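Section 4. Setting up the number board task

This section covers the sorting table used by the Lidden after-school robotics club. It assumes that the arm has been bolted down and powered (Section 2) and that the gripper has been homed (Section 3). Allow 20 minutes the first time. After that it goes much faster.

4.1 What you need

The arm with the two-finger gripper and wrist camera fitted
The wooden puzzle board with the sea and beach print
The tub of loose pieces
The laptop with the Jornitz control program open
The session book, kept in the drawer under the laptop

Pieces from other puzzles have got into the tub over the years. Leave them in. Pupils who have finished the basic task use them as distractors, and the program has a separate list for them (see 4.5).

4.2 Placing the board

1. Press the red stop button before you reach across the table. The light on the base changes from green to amber.

2. Wipe the table top with a dry cloth. Do not use spray. It leaves streaks that the camera picks up under the ceiling lights.

3. Lay the board flat on the table, print side up, within reach of the arm. It does not have to be square to the table edge. The program finds the angle for itself, up to the limit given in the note below.

4. Put the loose pieces on the table next to the board. They may lie on their sides or lean on one another, but leave the gripper room to come down on at least one of them.

5. Stand back behind the yellow line and release the stop button.

Note: if the board is turned so far that the program reports "board not found", turn it back a little and try again. Annelies Van Hecke has added a larger search angle to the Trilitz branch of the code, but that branch has not been tested with pupils yet.

4.3 Checking the camera view

6. On the laptop, choose View, then Wrist camera.

7. Move the arm slowly with the hand control until both the board and some loose pieces are on screen. The tips of the gripper should show too. If they do not, the camera bracket has slipped – go back to Section 3.

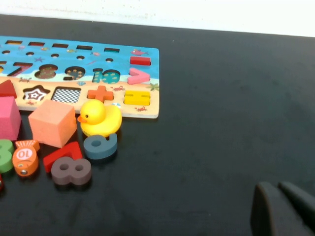

Wrist camera views of the board and loose pieces, with the gripper at the edge of both.
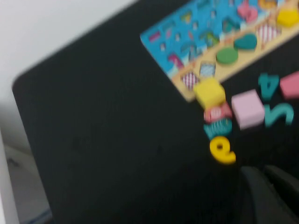 Can we start a run while the picture on the laptop is still blurred?
Wait until the arm has stopped and the picture is sharp, then press Start. The program takes its first reading at that moment, and a reading taken on the move puts the pick point in the wrong place. If the picture stays blurred with the arm at rest, clean the lens with the cloth from the camera case.

4.4 Running the task

8. Choose Task, then Numbers. Type the group name and press Start.

9. One pupil watches the arm with a hand next to the stop button. This pupil does not use the laptop during the run.

10. A second pupil writes down each pick in the session book: the piece, whether it was lifted, and whether it went into its recess. Write "dropped" for any piece that falls, even if the arm picks it up again.

11. When the arm returns to rest, press the stop button before touching any of the pieces.

Caution: keep fingers, sleeves and lanyards away from the gripper while the light is green. The grip force is set low, but it will still pinch.

Caution: do not push a piece home while the arm is holding it. This strains the wrist joint. Ans Maes replaced that joint in December and we have no second spare.

4.5 Using the distractor pieces

Cubes and toys are off by default. To switch them on, choose Task, Options, Extra pieces. The arm will then move anything it does not recognise as a number to the side of the table. Soft pieces squash when gripped, so set Grip to "soft" first or the program may report a missed pick when it has in fact got hold of the piece.

4.6 Fault messages

Error 17: gripper did not close fully. Look for something caught between the fingers. Press stop before removing it.

Error 1708: lost contact with the camera. Unplug the camera lead at the laptop end, leave it out while you save the run, and plug it back in. The arm does not need restarting.

Any other number: write it in the session book with the time and tell Cyril Sugden or Beatrice Shirima. Do not repeat the run until one of them has looked at it.

4.7 Packing away

12. Send the arm to its rest position and switch off at the base, then at the wall.

13. Put all loose pieces back in the tub, and the board on the shelf with the print facing the wall.

14. Sign the session book.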